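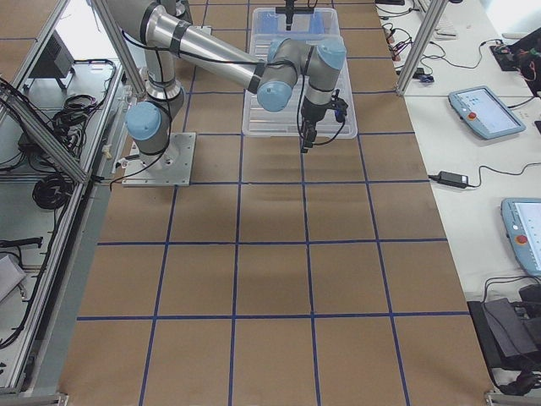
The table with its brown paper and blue tape, and the clear bin at the top end.

I have been meaning to write about the paper for a while, mainly for Tineke Vanhove, who asked me in November how I keep a work table looking decent when it gets used every day. I wrote her a short reply at the time and left most of it out.

The paper is plain brown wrapping paper. I buy it from Van der Linden on a roll, 30 inches wide, and lay it in strips with a small overlap. The first time I did this I butted the edges together, and within a week the seams had lifted and were catching on everything that slid across them. An overlap of an inch or so fixed that. I run the overlap the same way each time, so a sleeve or a box coming from the front passes over the edge instead of under it.

Brown paper has a few things going for it. It takes pencil well, so you can write a measurement right where you need it. Glare is low, even under the ceiling lights. It does change color a little from one patch to the next as it gets older, and mine is a mix of tans by now. That bothered me at first and I stopped noticing.

The blue tape came later. I had been using masking tape in the usual cream color and could never find the lines on the paper when I was tired. Blue shows up from across the room. I tried two brands, Griramska and Cenwood. The Griramska sticks harder and tears the paper when you pull it up. The Cenwood comes off clean if you go slowly and keep the tape folded back low, close to the table. I use Cenwood now for everything except the outside edges.

To lay the grid I start with the long lines. I mark both ends with a pencil, pull the tape tight across the whole length in one go, and only press it down when it is sitting over both marks. If you press as you go, it wanders. The cross lines are easier because they are shorter. The squares are large on purpose. My first try had small ones and it was a lot of tape for no benefit. With large squares you can still say "second one from the left" to another person and they know where to put something.

The whole job took me 106 minutes the last time, with the old paper already off. That includes a stretch spent looking for the scissors. The paper lasts about 7 weeks before I want to change it. Spills shorten that. Coffee especially.

The bin is a clear one with ribbed sides. I like clear bins on a table like this and opaque ones on shelves. On the table I want to see what is left inside without picking it up, and blue things in particular show well against the brown. The ribs make it stiffer, though they also collect dust, and I wipe them with a damp cloth every time I change the paper.

The white table alongside never got any paper. I thought about it, but it holds the screens and the cables, and paper under cables just bunches up. The cables at the back are a mess. I bought a bag of 30 reusable ties from Rillport in the spring and have used maybe half of them, mostly in other rooms. That corner is next on my list, together with finding a better spot for the power brick, which slides around whenever someone pulls the cord.

Tineke also asked whether I would go for a rubber mat and be done with it. I did price one. For a table this size it would have to be two mats with a join in the middle, and you can't write on it. I'm staying with paper for now — there is still most of a roll left in the closet.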